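Gripper build, Varndale shared workshop
Words and photos: Evaristo Villalobos

I said I'd put the gripper up here once it had done 50 cycles. It has now done 1458, and I still wouldn't trust it with an egg. The plans are the Clumalum ones everybody at the workshop raves about. They promise a weekend build. I began in February.

Click a picture for the larger version.
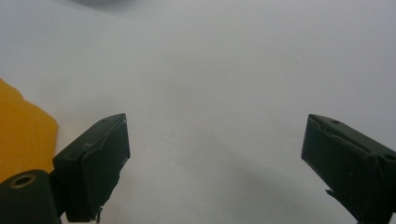

Fingers open, nothing in the grip. Both pads have a ragged bit at the edge, and the left one is looking scuffed.

The parts list says the pads are good for 3069 cycles, a suspiciously exact number with no test behind it that I can find. Pelupessy reckons I've got the closing force too high. Maybe. I've turned it down twice and the thing dropped a tape measure both times.

Next up is a set of 3 softer pads in different thicknesses, from Jimine. I'm not expecting much, but they were cheap.

Last updated 30 Dec 2022
Back to all galleries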